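The Well at Tarkeswood

Helmi Rissanen did not believe in the well, and she had driven 50 miles to say so.

The man from the Ternley Historical Society met her at the gate with a ring of keys. He had a folder under his arm and a cold he kept apologizing for. The folder held 774 letters, he told her, or copies of them, all from people who had drunk the water at Tarkeswood and felt better.

"Better than what?" Helmi asked.

"Than before."

"Did anyone write in to say they felt the same?"

He thought about it. "I don't suppose they'd bother with the stamp."

She wrote that down. It was the first sensible thing she had heard since the county hired her to decide whether the place deserved a grant. The society wanted $2,089 for a new roof over the well and a sign. The sign was to mention a Dr. Godoy, who had cured his own gout here and then, as far as Helmi could find, died of it.

They walked down through wet ferns. September had been dry everywhere else, but the path was soft and pulled at her shoes.

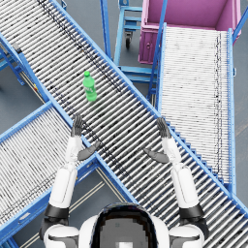

"My mother brought me when I was six," he said. "I had a cough all that winter. We came twice and it went away."

"When did you come?"

"April, I think. Early May."

"Coughs go away in May."

"Yes," he said, and blew his nose. "She said you'd say that. Well, she said somebody would."

The well was smaller than in the brochure. Half the shingles had slid off and lay in the grass, and a tin cup hung from a nail on a chain. Helmi leaned over and smelled pennies and leaves. She had a lab report from Rarow in her bag — iron, a little sulfur, nothing you couldn't get from an old pipe.

He filled the cup and held it out. She shook her head, so he drank it himself, all of it, with his eyes shut. Then he coughed for a good while.

"It isn't quick," he said.

She took out the form. Under Historical Value she wrote yes, with a question mark, then crossed out the question mark. Under Medical Claims she wrote that the sign must not make any. He read it upside down and nodded.

"Could it say people came?" he asked. "Only that they came?"

Helmi looked at the folder, which was getting damp at the corners.

"You'd have to show me the letters," she said, and sat down on the step to read.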